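Por que gostamos tanto de juntar coisas?

Você já guardou uma pedrinha no bolso só porque ela era bonita? Então você já sabe como começa uma coleção! Pode ser de conchas, de selos, de botões, de tampinhas (minha avó juntava botões, e eram tantos que ela chegou a ter 200, todos dentro de uma lata de biscoito).

Há muito, muito tempo, as pessoas já recolhiam conchas na praia e faziam furinhos nelas para usar como colar. Colecionar é um jeito de olhar o mundo bem devagar. Quem junta folhas, por exemplo, logo percebe que umas têm a beirada lisa e outras têm dentinhos, como uma serra pequenina.

Depois vem a parte mais gostosa, que é arrumar tudo! Você pode separar por cor, por tamanho ou pelo lugar onde encontrou cada coisa. Os museus também fazem assim, com etiquetas e gavetas sem fim.

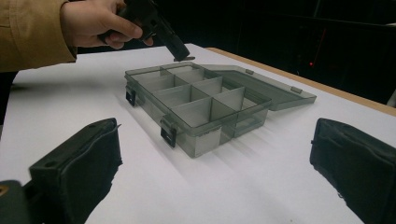
Uma caixa com divisórias, boa para coleções de coisas miúdas.

E se aparecer uma pedrinha que não combina com nenhum grupo? Ora, invente um grupo novo só para ela!

Texto: Sewwandi Mondal
Última atualização: setembro de 2023
Contato | © Retik | Voltar ao topo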